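Sostar Hardware Wallet

14 comments
Share 37

If you keep any amount of cryptocurrency, sooner or later you have to decide where the keys live. You can leave them with an exchange and trust the people there to look after things, or you can keep them on your phone and hope that you never drop it in a canal, or you can put them on a small separate device that does one job and does it quietly. Sostar is our go at the third of these, and we have been fussing over it for a good long while now – longer than our families would have liked.

It is a hardware wallet about the length of a thumb, with a screen you can read without squinting and two proper buttons that click when you press them. The keys are made on the device and they stay on the device. When you want to send something, your computer prepares the payment, Sostar shows you the amount and the address, and you press both buttons together to sign it. Let go of either one too soon and nothing is signed. We tried a touch screen in the early days and quite a few of our testers approved payments with their sleeves, so buttons it is.

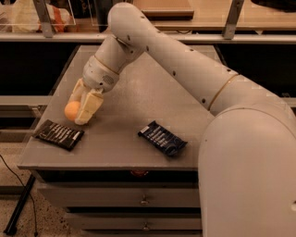
The companion program is called Ruleo, and it comes free with the device. It runs on Windows, Mac and Linux, and there is a phone version that will let you look at balances and make up receiving addresses, though for the moment you need a computer to send. Ruleo is where you give your accounts names, keep notes against payments (you will thank yourself when the tax form comes round) and set the rules that gave it its name. A rule might say that nothing above a certain amount leaves the savings account without a waiting period, or that one account may only ever pay addresses you have already saved. Rules are stored on the wallet and checked there, so somebody who gets into your computer can't simply switch them off.

What it looks after

Sostar handles 30 networks at the time of writing, including all the big ones you would expect and a fair few of the smaller ones that people write to us about. Tokens on those networks are mostly picked up by themselves. If yours isn't, you can paste in the contract address and Ruleo will fetch the name and the number of decimal places, which we would still ask you to check against the project's own site before you send anything. You can hold up to 400 separate accounts on one device. We have met precisely one customer who got near that, and he was very cheerful about it.

Setting it up

Give yourself half an hour and a table with nobody peering over your shoulder. Charge the wallet first, then hold the left button until the screen wakes. You will be asked to choose a PIN, and after that the device shows your recovery words, one at a time. Write them on the card in the box, in pen, and then go through them again when it asks you to. Please don't photograph them, and please don't type them into an email to yourself, however tempting it is when the pen has run dry. After 9 wrong tries at the PIN the wallet wipes itself, and from then on those words are the only way back.

"I always tell people to do a practice restore in the first week, while there is only a little money on it," says Shuk-fan Kong, who looks after our support desk. "Wipe it, put the words back in, see your balance come up again. You sleep much better afterwards."
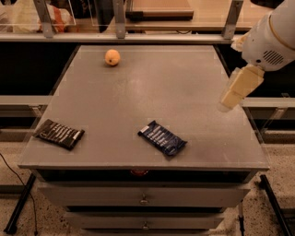 For clubs and small firms

Plenty of our customers are small businesses, and what they usually want is for more than one person to have a say before money goes out. For them we make the Plutov pack, with two wallets matched to a shared account, a spare steel plate for each set of recovery words and a printed guide that can be handed to whoever takes over the books next year. Marius Dumitrescu wrote the guide and then rewrote it after his own brother got stuck on page four, so it is as plain as we know how to make it. If you need three or more signers, write to us before ordering and we will put a set together for you. The price works out a little better that way too.

A word on updates

New firmware comes out every couple of months or so. Each release is signed, and the wallet checks the signature before it will install anything. The source code for the wallet and for Ruleo can be read by anyone who cares to, and we pay for reports of real faults. The current release also mends the slow scrolling in long account lists, which had been bothering us every bit as much as it bothered you. Support for passphrases with accented letters is planned for November.

In the box

Sostar wallet
USB-C cable, one metre
Recovery card and a spare
Cloth pouch
Quick start sheet in six languages

The battery lasts around a fortnight in ordinary use, and the wallet works perfectly well plugged in if you would rather never think about it. There is a two-year guarantee on everything but the pouch. Orders leave our Hodoroagă workshop on the next working day, in plain packaging with no mention of what is inside.

Page updated Aug 9, 2023

Related items
Plutov pack for shared accounts
Steel recovery plate
Ruleo for desktop: download and release notes
Replacement cable and pouch

Contact us | Delivery and returns | © Sostar | Back to top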